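The Blade at Skamholm

1. The climb

Mohcine Bouazza climbed the last ladder with his eyes on his gloves. He had worked on turbines for two years, and still he did not like to look down before he reached the top. The radio on his shoulder made a small noise.

"The wind is rising," said Karim Bouzid from the ground. "You have 27 minutes, then I call you back."

Skamholm was a small island with one road and 300 sheep. The turbine was older than the road. In June the company in Nusville had wanted to take it down, but the people of the island wrote so many letters that the company sent a repair team instead.

2. The crack

He went down on the rope along the blade, slowly, until he found the place. The lightning had entered near the tip and left a black line in the paint. He put his palm on it. Under the glove he could feel the edge of the crack, longer than his hand.

"Is it bad?" asked Karim.

"It is not good."

"Wongsuwan said it would be only the paint."

"Wongsuwan is in an office," said Mohcine.

He took out the resin and began to clean the surface. The rope moved a little in the wind. He thought of his father, who had repaired fishing boats with almost the same smell on his hands, and who never hurried, even when the owner stood behind him and looked at the sky.

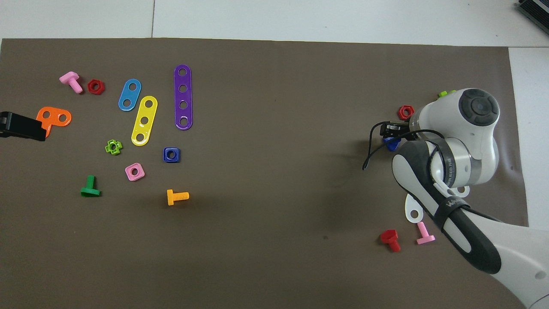 3. The ground

When his boots touched the grass, the rain had started. Karim gave him tea from the thermos and did not ask anything for a while.

"It needs a second layer," Mohcine said at last. "Tomorrow, if the weather lets us."

"The boat to Bultside leaves tonight."

"Then it leaves."

Karim looked up at the blade, white against the clouds, and went to find the landlady before she gave away their room.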